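4. Folding shirts and polos with the Romel folding board

Read section 3 first if the hinges on your board are still stiff. The box says the board folds any shirt in 6 seconds. Plan on longer, at least for the first basket.

Before you start

Clear a flat surface wider than the open board. A bed works badly, whatever the leaflet shows – the side panels sink into the mattress and the fold comes out crooked.

4.1 Straightening the shirt

1. Take one shirt from the pile and shake it out by the shoulders.
2. Turn the sleeves right side out.
3. Lay the shirt face down on the board with the collar at the top notch.
4. Smooth the cloth from the middle toward the side seams. Use the flat of your hand.

Note: White cotton shows every crease you fold into it. If the shirt has been sitting in a heap, the board will not flatten it. The Sturska spray sold with some kits is supposed to relax creases. Plain water in a spray bottle did the same job for us.
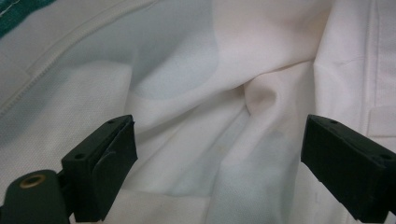
If the cloth twists while you are smoothing it, stop and lift the whole shirt again. Pulling at one corner tends to move the twist somewhere else, and you will find it later under the collar.

4.2 Folding

1. Swing the left panel over and back.
2. Swing the right panel over and back. Fold the sleeve down if it sticks out past the edge.
3. Lift the bottom panel and let it drop back.
4. Slide the shirt off with both hands under it.

Caution: Keep fingers away from the hinge line when a panel comes down. Do not force a panel over thick sweaters. The hinges are rated for 3,000 folds, a figure we would not lean on if you fold heavy knits.

4.3 Stacking

Stack shirts with the folded edge facing out. The Shehu shelf insert is sold as a match for this board, but measure your shelf before you buy one – any flat shelf will do.

If the stack leans, turn every other shirt around. For long-sleeved shirts, go to section 5.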